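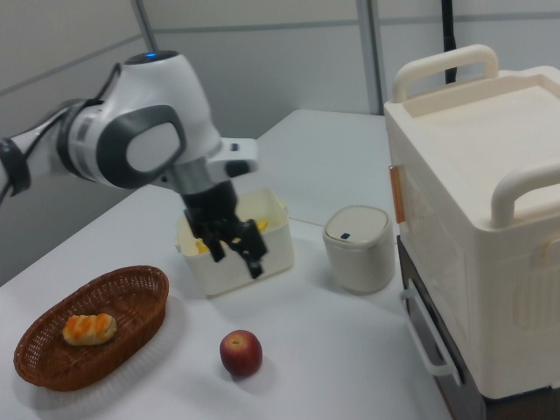 La table en cours de tri : la corbeille en osier, la pomme, le bac blanc et la petite boîte à couvercle bombé.

Cuisine > Rangement > Petits espaces

Imprimer
Envoyer par e-mail

Mai — par Shahnaz Bepari

Ma méthode pour ranger une table de cuisine qui déborde

Je vous parle souvent de placards, mais chez moi le vrai problème, c'est la table ! Tout y atterrit : le pain, les fruits, les jouets du petit, et le jeudi soir on ne sait plus où poser une assiette. Alors voilà comment je m'y prends, en 5 étapes (et un café).

1. Je sors mes contenants avant de toucher au reste. Il m'en faut trois : une corbeille ovale en osier, un bac rectangulaire en plastique blanc et une petite boîte avec couvercle. Pas besoin d'acheter du neuf, mon premier bac était une vieille boîte à glace.

2. Le pain et les viennoiseries vont dans la corbeille. Je glisse un torchon au fond quand c'est pour de vrai, sinon bonjour les miettes. Un pain long passe en biais, ou alors il attend sur une planche.

3. Les jouets partent dans le bac — tous, même la banane en plastique, que ma belle-mère a failli mettre dans une salade de fruits. Les cubes en mousse, je les mets en dernier, ils se coincent n'importe où. 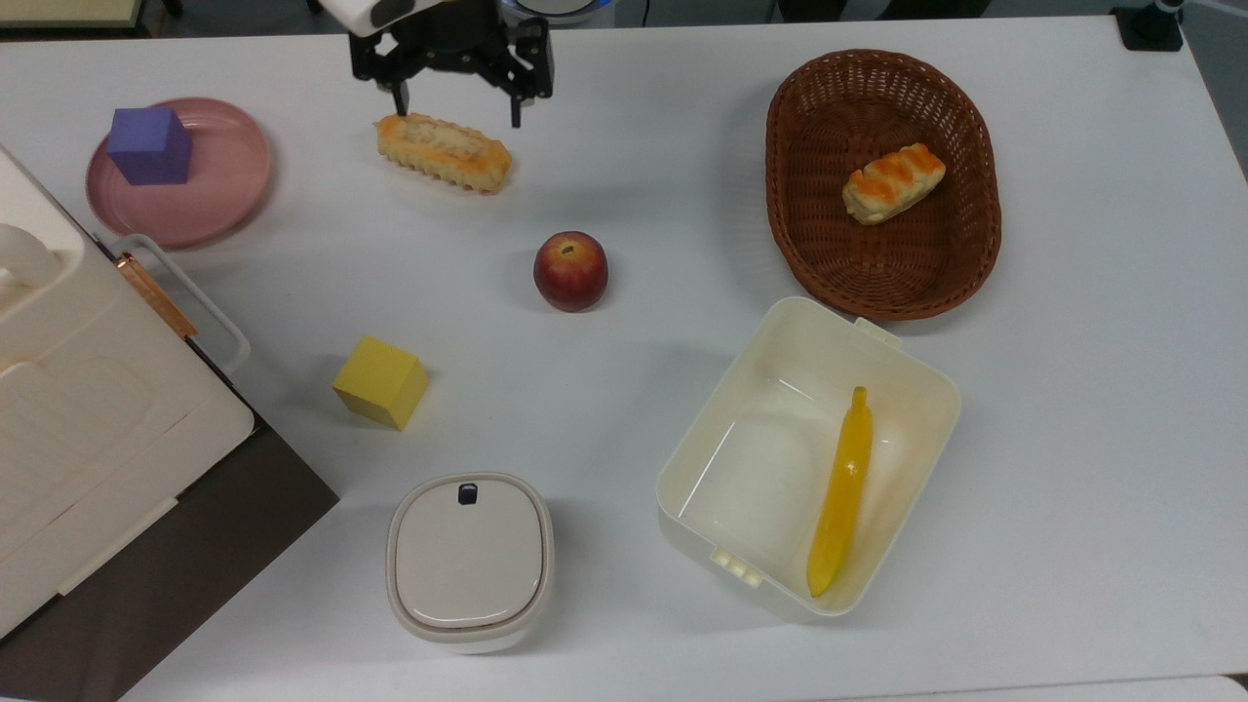 4. Les vrais fruits restent à portée de main. Une pomme posée bien en vue, on la mange ; au fond d'un saladier, on l'oublie. Chez mon ami Reece, elles ont droit à leur propre assiette, rose de préférence, et je trouve ça plutôt joli.

5. La petite boîte à couvercle, c'est pour les bricoles : élastiques, attaches de sachets, bouchons. Je la vide une fois par mois, quand j'y pense…

Les gros objets à poignées, je les pousse sur le côté, jamais au milieu. Ensuite un coup d'éponge, et on remet seulement ce qui sert au prochain repas.

La prochaine fois, je m'attaque au tiroir à couverts, et là il va me falloir plus d'un café !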